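June, late evening

Long day at the Nurkthorpe unit. Réka Vörös wanted my opinion on whether the arm could take over the returns bench, so I stayed until the lights in the front office went off. Mostly we talked about picking things out of a bin, a job I did myself one summer for less money than I like to remember.

I keep changing my mind. The arm is strong and it never gets bored, and it can find a cardboard box most of the time. Odd shapes are harder, and so is anything shiny or see-through. Réka thinks plastic film is the worst of it, as the cameras read a crease or a glare as an edge.

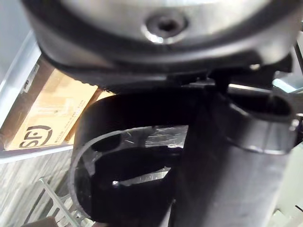 Her log for the month has 2,490 tries in it, with 1,574 marked good. I said that was better than I expected. She said a person on that bench would be sent home for it, and I had no answer. Vidal wants a yes or no before they sign with Cellen for a second arm, and I told her I would say no for now — maybe yes for the plain boxes, with a person next to it for the rest.

Got home at nine and did the dishes by hand. There were two pans and a greasy roasting tray, and I tried to think how I'd write down what my fingers were doing with the sponge. Gave up at the tray.

Need to send Réka the notes before lunch tomorrow and ask for the 195 tries she left out.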